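About Us

Prolstead sells small things for desks, drawers and bags. Erasers, cases, cord wraps, pouches, clips, the little items that end up in a cup by the phone or at the bottom of a backpack. We also sell the papers and tabletop coverings that go with them, mostly in grays, blues and quiet florals.

Liya Tesfamariam started the business with one shelf of stationery in the back of the Tsegaye fabric store. Customers came in for thread and left with a pencil case. After two years the shelf had become a wall, and we moved next door to our own space, where we still are. The sign over the door says Hondovico, the name of the shoe repair shop that was there before us. We kept it - people give directions by it.

We carry 89 items at the moment. That number goes up a little each October, when the new colors come in, and comes back down in the spring when we drop what did not sell. Pastels have done well for us. Pink and lavender go first, then white. Yellow is slow but steady. 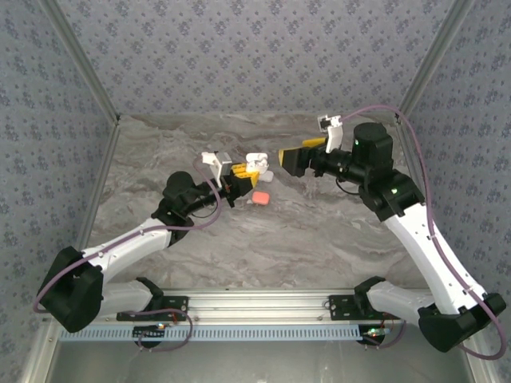

Every item is handled before it goes on the site. We set it on a table, pick it up, turn it over and put it down again. If it rolls off, scratches easily or is hard to get hold of, we send it back to the supplier. Small objects get lost, so we also look at whether a thing can be found again on a patterned surface. Gray marble print is harder than you would think.

Our house line is called Fidari. It has 20 pieces, all made to fit in one drawer tray, and it is the only line we design ourselves. Replacement pieces are sold one at a time, so you do not have to buy the full tray again.

Orders are packed by hand in paper. We do not use plastic filler. Schools and offices that need larger amounts can order up to 1000 of most items, but please write to us first so we can check stock - the pouches in particular run low.

Returns are accepted on anything unused. Put the packing slip back in the parcel and we will take care of the rest.

Page last updated 28 Jan 2020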